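Day three of looking after the two-arm table while the person who set it up is away. The handover sheet says "self-maintaining." I have questions.

First one. If it is self-maintaining, why did the sheet come with a bag of spare screws?

For anyone new here: two arms, one table, one on the left and one on the right, facing each other. The job is shelf picking. Take the thing off the shelf, put the thing on the table, put it back. The software is Fodivia and the marketing page says setup takes an afternoon. It took us most of December.

Some of that was our fault. Not most of it.

Today's error: left arm refuses to home. Fodivia log says code 2979. I looked up code 2979. The entry reads "see code 1171." Code 1171 reads "contact your integrator."

Our integrator is Biduta. Biduta says it's a Fodivia issue. You can guess what Fodivia says.

So I did what I should have done at 9 a.m. and put my hand on the cable. The loop under the middle of the left arm had crept toward the joint. Every time the elbow folded, the cable got a little tug, the encoder reading jumped, and the software decided the arm was somewhere it wasn't.

No mention of cable slack in the manual, by the way. There are four pages on the color theme of the dashboard.

Fix: power off, wait for the arm to settle, undo the ties, pull the loop back down, retie with more slack than looks tidy. If it looks neat it's too tight. I will die on this hill.

Then run the elbow by hand through its full travel before you power up. Slowly. Watch the cable and ignore the screen.

Homed first try after that. I don't trust it. One good home means you had one good home.

Someone asked in the replies about the self-calibration. Yes, it has one. It runs, it draws a green check, and afterward the right gripper was still closing next to the jar instead of on it. The check seems to mean the routine finished. I would have liked it to mean something else.

What I do now: clear the middle of the table, park both arms over the top, grippers open and pointing at each other, and look at them. With my eyes. If the tips are clearly at different heights I go around and check the mounting bolts before I let any software near it.

Found a bolt on the right side I could turn with two fingers. Green check the whole time!

Also, go over the corner brackets on the rails. I give each one a shove. Pekia sells a vibration sensor for this. My hand is paid for.

Reset done, arms parked, ready for another pass.

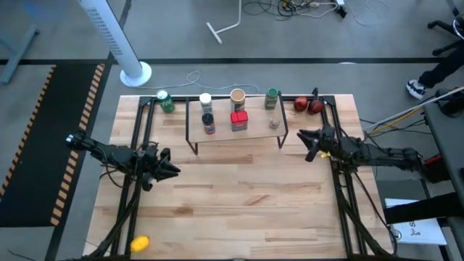 Both arms parked, grippers open. Shelf stocked, fruit and the green can down on the table.

Yes, that's a lemon down by the left rails. It's on the item list along with the apples. Round things are where the demo videos get very short.

My unpopular opinion is that the lid colors matter less than the vendor thinks and the shiny stuff matters more. The little clear jar on the right of the shelf is hard enough for me to pick out against the wood. I'd like to hear how the vision package plans to do it.

Next on the list is finger pads. Biduta's schedule says swap every 16 weeks. No idea where that number comes from and I suspect they don't either. I'm going to go by wear. When the tip feels slick to a thumbnail, it's done.

Krajewska, the other shop we got a quote from, wanted to sell us a maintenance contract with "predictive alerts." I asked what it would have predicted about a cable tie. They are getting back to me.

Running it overnight with the log on. If it throws 2979 again I'm swapping the left encoder cable outright and skipping the phone calls. Will post whichever way it goes.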